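3.2 Garment Care and Storage in Rented Households

The second part of the survey dealt with knitwear, which respondents in both towns named as the clothing they were least willing to throw away. Of the 300 households that returned the April questionnaire, 100 agreed to a home interview. Interviews in Limeck were held in the evening, and those in Rornimberg mostly on Friday, when the textile mill closes early. Kárason describes wool as "the slow part of the wardrobe," and our interviews support that reading. Sweaters were kept long after shirts and trousers bought in the same season had been replaced.

Respondents were asked where a sweater goes between wearing and storage. Many had no fixed place for it. A chair back was the most common answer in Limeck, while households in Rornimberg more often laid the garment flat on a bed. Several older respondents objected to hangers on the grounds that they stretch the shoulders of a heavy knit.

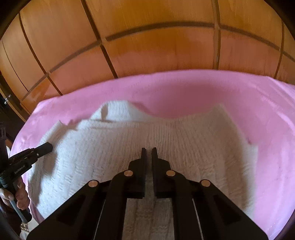 Figure 3. White ribbed-knit sweater spread out on a pink sheet.

Laying a sweater flat takes up room, and room was the main concern in smaller apartments. Tenants who shared a bedroom reported folding sooner and washing less often than those who slept alone. The difference held for both towns but was weaker where a balcony or shared drying room was available. We did not find that income predicted the choice of method once the size of the dwelling was taken into account.

Mending followed a different pattern. Respondents who had been taught to darn by a relative repaired small holes at home; the rest set the garment aside, in many cases for more than one winter. Hanne Kvaran's earlier work on the Wurnudero parishes reports a similar delay and treats it as a form of storage in its own right. We adopt her term "waiting clothes" in Section 5, where the contents of these piles are compared across age groups.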